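How to use a microwave when you can't read the buttons

Quick one today. I get asked this a lot by people who move into a furnished place and find a microwave with the panel all in Chinese. I had the same thing when I rented in Pumville. Ate cold soup for most of October before I sat down and worked it out. Took one evening. You can do it in less.

What you need: a mug of water, masking tape, a pen, a phone with a translate app. Mine's called Ustau, any of them will do.

Step 1. Find the numbers first

Ignore the words for now. Look for digits. Lots of these panels have a row of quick times near the display – 10, 1 and 5 is a common set. The little character after each number is the unit and you only need two of them:

秒 = seconds
分 = minutes

So 10秒 is ten seconds, 1分 is one minute, 5分 is five minutes. They add up. For 2 minutes 20, tap the minute twice and the ten seconds twice. Learn those two characters and you can reheat most of what you eat.

Step 2. Learn the words that matter

Write these on a card or straight onto the tape:

微波火力 – microwave power
智能解冻 – smart defrost
开始 – start
暂停 – pause
取消 – cancel

The characters won't always be in the same order or exact same wording from one model to the next. Power almost always has 火 in it (fire). Defrost has 冻 in it (frozen). Good enough to go on.
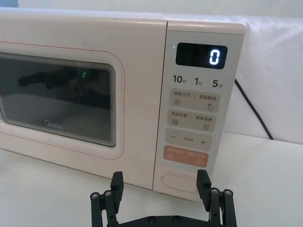
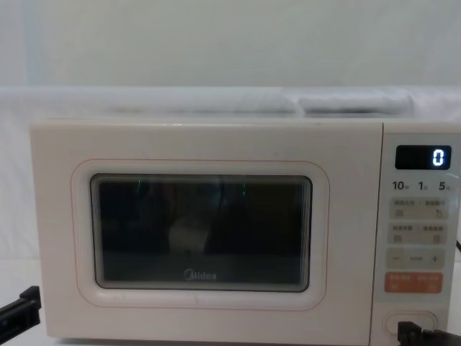

Is it OK to run the microwave with nothing in it while I try out the buttons?
Keep a mug of water in there the whole time. An empty microwave has nothing to soak up the energy and that can damage it, so put the water in before you press anything.

Step 3. Test with water

Mug about half full, cool tap water, in the middle of the plate or the floor of the oven if yours is a flatbed. Wooden spoon or a stir stick in the mug so it doesn't boil over on you when you pick it up. Shut the door.

Tap one minute. If the display changes but nothing happens, it's waiting for start. Some machines go the second you touch a quick time, some don't. Write down which yours does.

Let it run. Mug should be warm. Let it sit a bit, swap in fresh water before the next test or you'll be steaming up teh whole thing.

Step 4. Power levels

Press power over and over and watch the display. It'll step through. Could be percentages, could be P and a number, could be just a number. Mine had 4 levels and started at the top one. Write them down in order with what you'd use each one for:

High – drinks, soup, vegetables
Next down – leftovers, rice, pasta
Low-ish – softening butter, melting chocolate
Lowest – defrosting by hand

Plus and minus usually change whatever you picked last, so time, or weight if you're in defrost. Try it in both.

Step 5. Defrost

This trips people up. Smart defrost often wants a weight and the weight is in grams. 1 lb is 454 g, half a pound is 227 g. The display shows grams or sometimes just a single number that stands for a weight, check the manual for that one. Turn the food over halfway even if it doesnt beep at you. Cook it right after.

Step 6. Label it

Masking tape, small strips. Stick them beside the buttons if it's a touch panel, on top can make the touch flaky. Ballpoint smears, use a fine marker. Do not tape over any vents. Replace when it gets greasy.

Babatunde Akinola wrote in to say he took a photo of his panel, typed the English over the top on his phone, printed it and stuck it on the cabinet door. Neater than mine. Do that if you've got guests or kids using it.

Last bits

– Find cancel before you need it. Press it once while something's running so you know.
– Child lock: on a lot of models you hold cancel for a few seconds. If the panel's gone dead, try that first.
– Manual: search the model number off the sticker on the back or inside the door, not the brand name. Brand name gets you 2,000 results and none of them yours.

Related posts
Getting the burnt popcorn smell out
Grams to pounds chart for the freezer
Tendmont kettle descaling, start to finish
Which of my Falcão bowls can go in the microwave
Rice cooker buttons, same idea as this one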